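Ifeoma Okeke
July 7, 2023

1/ Since February I am writing a small diary about learning to sleep again after eleven years of night work. Some people asked me to put it in one place, so I will try. It is a long thread, sorry.

2/ For 11 years I worked nights at the Zarton bakery. I started at ten in the evening and came home when my neighbors were leaving with their children for school. I liked the work very much. I did not like what it did to my sleep.

3/ In February I changed to the day shift. I believed the body would understand in one week. In the first week I slept three hours each night and then fell asleep on the bus to Morais, two times. The second time the driver had to wake me at the last stop.

4/ My first mistake was going to bed too early. I was tired at seven, so I lay down at seven, and at midnight I was completely awake and looking at the ceiling. A nurse at the clinic told me to choose the hour of getting up first and to leave the evening alone.

5/ So I get up at 5:40. Also on Sunday. My sister thinks this is a punishment. For me the Sunday was the hardest part, and I still lose it sometimes.

6/ The second thing was light. I had very thick curtains from the night years, and I kept them closed from habit. Now I open them before I go to bed, so the morning comes in. In winter there was no morning at 5:40, so I used the big kitchen lamp and drank my tea under it.

7/ Coffee: I stopped after lunch. I was angry for nine days. Then I was less angry.

8/ I wrote down every night in a notebook. Hour of lying down, hour of getting up, how many times I woke. I do not recommend it for everybody. In April I was reading the notebook at two in the morning to see how badly I was sleeping, and then I put it in a drawer in the other room. 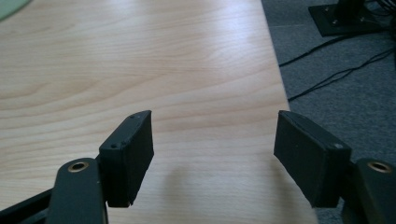
9/ What helped me in the middle of the night was to leave the bed. I sit in the chair with a boring book until my eyes close. My boring book is a history of the Rorkent canal. I am on page 63 and I hope I will never finish it.

10/ Now I sleep six hours, sometimes six and a half. On Tuesday I slept seven and was late for work, and my boss was happy for me, but only for one minute.

11/ If you also came from nights to days, please tell me how long it took for you. And does anybody know what to do about hunger at three in the morning? I still wake up wanting soup.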